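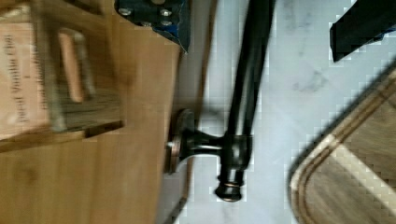
*Wood on marble, with "Best Vanilla Chef" lettered on the box.*

Gizella Szekeres had been in her new job for 11 days when we sat down to talk, and she already had opinions about the parking garage. Good ones, mostly. "People decide how they feel about a shopping center before they've turned the engine off," she says, laughing. "So I've been walking every level with a notebook!"

Szekeres is the first head of marketing that Pranitz Arcade has ever hired. Until now the work was shared between leasing manager Lajos Antal and whichever store happened to have a sale on. She comes over from Dollari, the discount chain, where she ran store openings, and before that she wrote radio spots for Pluris.

It's a big change of scale, and she clearly loves it. The arcade has 108 tenants, and she wants to meet every owner or manager in person before the end of March. "I've done the whole ground floor. The man at the key counter kept me for an hour and I learned more from him than from any report."

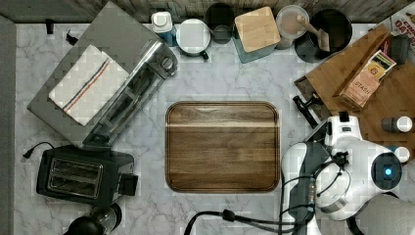
Last changed: Monday, February 19, 2018

What did she learn? That regulars come in by the north door, for one thing, and that the big posters all hang by the south one. She had two of them moved the next morning.

Her first real project is a Thursday evening program, with music in the atrium and late hours at the restaurants upstairs. A trial night drew 1,603 visitors, and 458 of them signed up for the newsletter at the door. "I was thrilled — I'd printed far too few cards, so we were writing addresses on the backs of receipts."

Antal, who interviewed her along with Aranka Kozma from the owners' side, remembers her asking most of the questions. "She wanted to know which stores lend each other change," he says. "I had to go and find out."

There's a budget to settle, and a new website that Pap, the design studio, will start on this spring. Szekeres would like the tenants to write parts of it themselves, typos and all. She also wants the old arcade clock running again, and has asked for a quote.

Then she was off, notebook in hand, to the second floor.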